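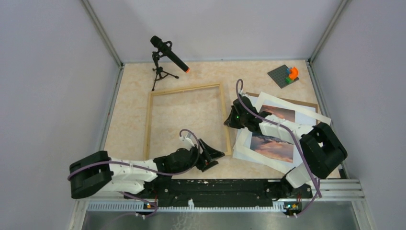
Hello again from the second floor of Bustos Hall! I've just finished my first full month as the commuter student coordinator here at Droltberg College, and I promised I'd write something for the newsletter once I could find the copier without asking for directions. So here goes.

I was a commuter student myself, 30 miles each way in a car with no heater, and I ate more lunches in that car than I'd like to admit. Droltberg has 700 commuters this year (I had no idea it was that many until I saw the list), and a lot of you have told me you do the same thing. You come in, you go to class, you sit in Lot C with a sandwich, you go home. I'd love to change that a little.

First, the lounge. We're getting the old reading room next to the Polletti Library, and it should be open in January if the carpet shows up. There will be lockers, a microwave, a fridge and a couch that I have personally napped on. The lockers are free but you do have to sign up, so stop by my office or drop a note in the box outside the door.

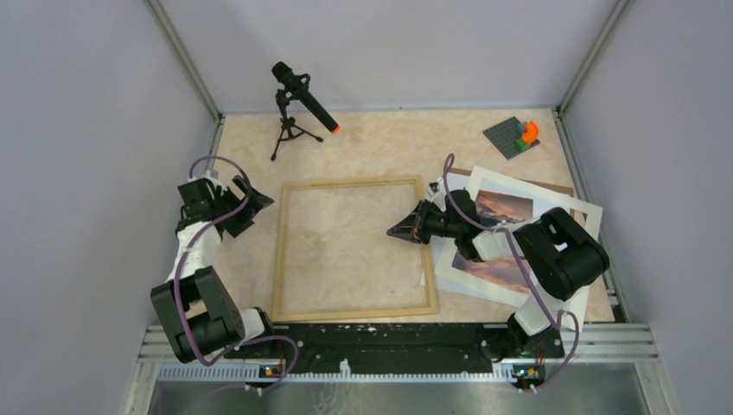 Second, money! The Fedeck Fund has set aside $2,000 for commuter students who get hit with a surprise car repair or need help with bus passes. The form is 2 pages long and most of it is your name and address. I went through it with a few of you already and we were done before my coffee got cold. Please don't talk yourself out of applying. If you're wondering whether your situation counts, come ask me and we'll figure it out together.

I'm also trying to get the evening shuttle to run later, after the night labs let out. No news yet, but I've been told to put my request in writing, so I did, and then I did it again. If you ride the shuttle, or would ride it if it ran past nine, send me a couple of lines about your schedule and I'll add them to the pile.

My door is open most afternoons until five, and there's usually a bowl of pretzels on the desk. Chapel choir people, I can hear you rehearsing through the floor and I like it very much, please keep going.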